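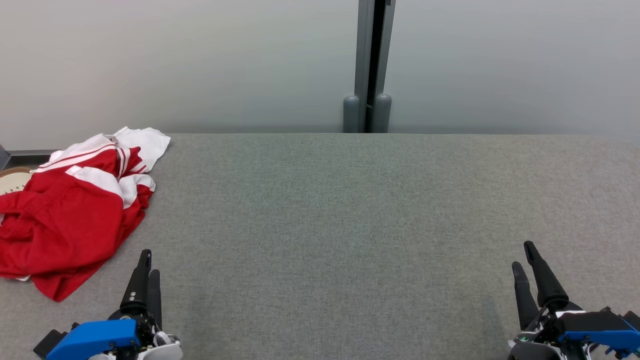
Two arms, one table, a lot of jerseys: talking to Ourania Kourkoulas about the Stukura kit

Call was supposed to be half an hour, ran over, and she had a customer waiting at the end of it, so this is in the order it happened. I cleaned up my notes a little. Not much.

Ourania Kourkoulas runs the bench kit program at Stukura. The kit is two arms with grippers, the mounts, a padded table, a head camera and the software to teach it a job by hand. You hold the leader handles, do the task, the arms copy you, it saves the run. Do that enough times, train, let it try by itself. The job most buyers want is clothes. Sorting, flattening, folding, into a bin.

First thing I asked was why clothes, when everybody in the business complains about clothes.

"Because that's what people called us about," she said. "We started out selling to small parts shops. Pick up a bracket, put down a bracket. Fine. Then we get a call from a uniform cleaner, then another one, then a guy with a sports rental business. None of them cared about brackets."

The sports guy is Christos Raptis, who rents team kit out of a unit in Rellcombe. Got him on the phone separately, more from him further down.

The table

I wanted to talk grippers. She wanted to talk about the table. So, the table.

It's gray, wide, upholstered, fabric top. The first version was bare and hard and she is not sentimental about it. "You go down to pinch a sleeve and the fingers hit the surface. Now the arm faults, or you've trained everybody to hover, and hovering means you miss the sleeve. Padding fixed more than any software we shipped last year."

Does the fabric grab the clothes? Sometimes, she says. Fleece is the worst for it. Nylon slides around fine. They tried a slicker cover and the shirts wandered off toward the wall every time somebody tugged a hem, so back to the fabric.

Gray on purpose too. "Pick any color you like, somebody has a team in that color. We've had blue teams, green teams. Gray teams are rare. Red and white on gray, the camera has no trouble, I could do that all day."

I asked if the cover comes off for washing. It does, with zippers, takes two people. She'd like that to be one.

Fingers

The grippers have long black fingers on a blue mounting block. Everyone asks why so long and skinny. Her answer is that cloth gets picked up from the side and from underneath, and a fat fingertip pushes the fold away before you can get hold of it.

"Watch yourself fold a T-shirt. You slide a finger under. You don't come down on it like a claw machine."

Screws are on the outside where you can get at them. That was a Raptis request, apparently, after he spent an evening trying to swap a fingertip with the old cover plate in the way. She gives him credit for it, he says he was just mad.

Fingers are a wear part. You get a spare pair in the box. After that you buy them, and I pushed her on this because the price sheet I was sent didn't list it. She said it should have, and that she'd fix the sheet. I checked before publishing and it's on there now.

How much teaching does it take?

This is the question I get from readers most so I pushed for numbers and she had them. For the Rellcombe job, which is jerseys and track jackets, they recorded 1,669 runs. Kept 1,592. The others got tossed: operator dropped the handle, wrong garment, someone leaned into the camera view.

That's a lot of folding. She didn't argue.

"It's a lot. I'm not going to tell a shop owner it's an afternoon. But you don't do it in one go and you don't do it alone. Christos had his people do a batch before opening each morning. Coffee, jerseys, done by nine."

Do you get anything for free, from the other customers' runs? Some. There's a starter model that knows what a sleeve is, more or less, and can drag a pile into the middle of the table. Customers choose whether to share their runs into it. Off by default. I asked her twice and it's off by default both times.

What it's bad at, according to the person selling it: hoods, anything inside out, and drawstrings. "Drawstrings are awful. Put that in." 

Starting from a heap

One thing I hadn't thought about before this call. Demo videos nearly always start with the shirt laid out flat. Real laundry comes as a heap. Stukura makes you record from a heap, the software will nag you if too many of your runs start out tidy.

"People cheat and they don't know they're cheating," Kourkoulas said. "You spread it out a little before you press record because you're a nice person. Then the model has never seen a lump. And on the first real day what does it get? A lump."

So the jacket gets dumped at one side of the table, bunched up any old way, arms start clear of it, and the operator has to deal. Different side, different lump each time. She calls it the boring part and says it's the part she checks first when a customer writes in with a problem. Most of the time that's the problem.

Now Christos

Raptis picked up on the second try, from his van. He has had the kit since April.

His numbers, not Stukura's: a jersey takes 87 seconds from heap to bin. A person does it way faster. He knows. "My nephew can do one while he's looking at his phone. But he's got school. The arms are there at six in the morning and I'm not paying attention to them, I'm loading the van."

He does stay in the building. Stukura's terms require someone within reach of the stop button while it runs and he says he'd do it anyway after it tried to fold a towel around its own wrist. No damage. He has a video, wouldn't send it to me.

Complaints? He had them ready. The arms need a recalibration whenever the table gets bumped and his unit is narrow so it gets bumped. The software update in the spring moved the record button. White shirts with white lettering come out folded with the number on the inside, he has stopped fighting that one. And the delivery came in more boxes than he had floor for.

Would he buy it again. Long pause, traffic noise. "Yeah. For jerseys, yeah. I wouldn't buy it for the socks."

I told Kourkoulas about the bump complaint. She said a clamp foot is in testing, no date, and she wouldn't let me guess at one.

Versus Zanley

Had to ask. Zanley sells a single arm folder that costs less and sets up faster, and half the emails I get are people deciding between the two.

"If everything you fold is a flat rectangle, buy theirs," she said. "I mean that. Towels, napkins, pillowcases. One arm and an edge to pull against, that's plenty. We lose those sales and we should. A jacket has two sleeves and they both want to be somewhere, you need to hold one while you move the other."

I haven't had a Zanley on my own bench so no verdict from me. Next month, if they send it.

Money and small print

Kit is sold outright or leased. Lease comes through Zacharopoulos, the equipment finance people, and the quote depends on your credit so there's no point in me printing one. Outright price is on request, which I don't love, and I said so. Kourkoulas says it's because the mounts change with the room. Some buyers bolt to a frame, some to a wall, one wanted it on wheels and got talked out of it.

Returns are 14 days from delivery, you pay the freight back. Seems tight for something you have to teach for weeks before you know wether it works for you. She half agreed. Her suggestion is to send them a box of your actual garments before ordering, they'll record on them at their place and let you watch over video. No charge for that. Raptis did it and sent what he describes as his ugliest jackets.

Support is email plus a phone line, weekday hours. Runs and models belong to you and you can export them. I asked what format, she told me, I wrote it down wrong, so check the docs page.

Last thing, she was allready getting up. I asked what she'd change if she got one thing. Thought it'd be the fingers or the camera.

"The manual. Page one tells you how to unpack it. It ought to tell you to go get your laundry."

Readers with a kit already in the shop, write in, particularly if you're doing anything with hoods. I'll pass the questions to her before the Zanley piece.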